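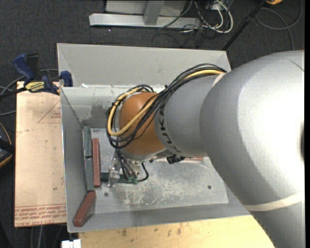
Shop tips: Living with a bin-picking arm

Our shop at Gristside has had an arm picking blocks out of metal bins for seven months. The sales talk was that it would free people up. What it freed up was one person's mornings, which went straight into looking after bins. If your boss is getting one, these tips may save you some grief.

Fix the bin first. A bin that creeps half an inch will spoil a whole run of picks. A bar clamp on the corner costs next to nothing and does more good than another afternoon of software settings. Check it at the start of each shift and again after lunch.

Look at the hoses and cables on the wrist. They bend every time the arm does. Feel along them with the power locked out, replace any tie that has gone brittle, and leave enough slack for the full turn. Too much slack catches on the bin wall.

Watch the corners. Blocks in the middle of the floor are easy. The ones lying against a wall or tucked into a corner are where ours gives up, and then somebody has to stop it, reach in and start it again. We logged 391 stops before anyone in the office would believe us.

Read the scratches. Scuffs on the bottom of a bin show you where the fingers are coming down too low. If the patch is growing, have the height checked.

Tidy the floor. Loose cables behind the bins are a trip hazard, and the arm won't be the one tripping. Tie them up off the walkway.

Keep doing some of the job by hand. We sort one bin ourselves every Thursday, and it takes 20 minutes. People who never touch the parts stop noticing bad ones, and the arm will place a chipped block as happily as a good one.

Get the new duties in writing. Clearing jams, wiping down and restarting are all work. At Gristside they were added to the packing job with no change in pay, and we are still arguing over that. Ask before the crate arrives, and ask who gets called when it stops at 2 in the morning.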